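Six weeks with the Brider, and should you rent one

16 September 2025

Quick one today as I've got frames to pack. Lots of you asked about the Brider after I moaned about it in July, so here are my notes. Not sponsored. I paid the rental like anybody else and I'm still paying it.

For those who missed it – the Brider is a bench robot you hire by the month, arms, grippers, wrist cameras, the lot. Zollovden make it, De Haan do the hire over here. It turns up on a pallet, a man plugs it in, he goes away again. You teach it jobs by moving the arms yourself and it has a go at copying you. My jobs are picture frames. Turning clips, putting hangers on, checking glass. Dull stuff, and my thumbs are shot, which is why I got intrested in the first place.

Setup took me most of a day. The booklet says 60 minutes. No. You'll want a heavy bench and decent light from above, and clear more room than you think, the elbows swing out.

The grippers are the bit I like best. Big ugly curved black fingers, and they'll hold a normal screwdriver. I'd assumed I'd have to buy special bits from De Haan at special prices but no, ordinary yellow-handled one, straight in.
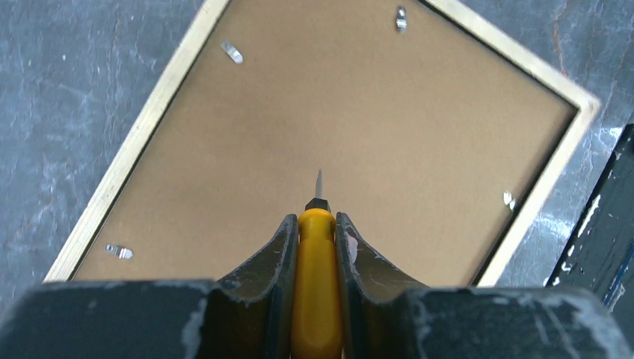 Wrist camera view, frame face down, driver pointing at the backing.

What you get on the screen while it works is more or less that. Useful once you're used to everything being at an angle. I had a sore neck the first week from tilting my head at it like a budgie. You can rotate the view, page 8 of the booklet, which I hadn't read.

Clips. Fine, mostly. It's slow. I can do a four-clip frame before it has lined up on the first one. But I can't do it all afternoon and it can, and I can be cutting mounts meanwhile. That's the whole argument for it really.

Grip strength is a slider from 1 to 100 and the default is too low for tools. Handle creeps round in the fingers and then the tip's off. Put it up a bit at a time. Too high and it complains and parks itself, and you have to go and press the button on the base, which is of course round the back. 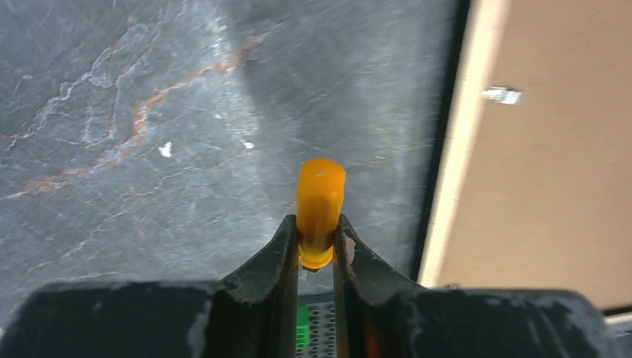 Anyway, the finger pads. They mark easily. Mine picked up scuffs and pale dust in no time and a wipe only does so much. De Haan say wear on the fingers is normal and not charged for at the end of the hire. I asked them to put that in writing and they did, so well done them. Ask for the same.

Screws are harder than clips. Small hanger, small screw, and it wants the tip dead on the head before it turns anything. When it's off by a hair it backs away and tries again, and again, and you stand there willing it on. I've had it go round three times on one screw and I've had it get five hangers in a row without me touching a thing. Could not tell you what the diffrence was. Light, I suspect. Shiny bracket, shiny screw, lamp straight over them. 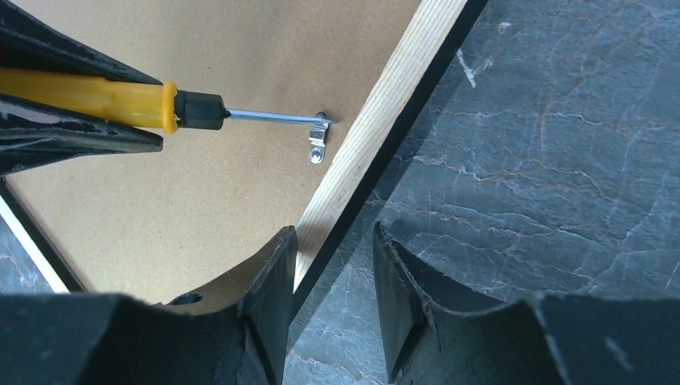
So I moved the lamp. Helped a bit. What helped more was the Enero add-on, which is a software thing, not a part – it lets you mark where you want the driver to go by tapping the picture on the screen. Costs extra per month. Annoying that it isn't included, and I'd say don't hire the Brider for screw work without it.

Oh and noise. Quieter than my compressor, louder than the radio. It does a sort of two-note hum when it's thinking.

Support is decent on weekdays. At weekends you get a recorded message and some piano.
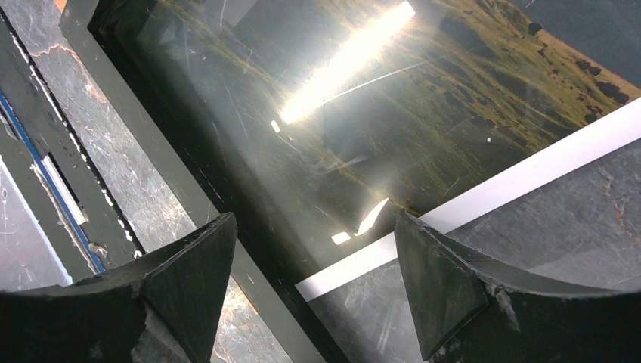 Reading time: 4 minutes

Glass is where I'd hold off. Anything glazed and face up throws the lamp straight back into the camera, big white streak, and you're squinting round it for scratches and dust. For inspecting I still do it by eye, held up to the window. Zollovden say an update is coming for reflections. No date given.

Money. Won't put my exact rate as it depends on length of hire, but ring them, don't use the web form, the form quoted me more. Delivery was 107 pounds on top and only showed up on the second page of the invoice. Check yours.

Am I keeping it? Till Christmas, yes. Busy season, bad thumbs. After that I'll see what the update does. If you only do a few frames a week don't bother, buy a nice ratchet driver.

Comments are open, but I'm slow at answering this month. Someone asked about canvas stretching – haven't tried it, will do when the current orders are out the door.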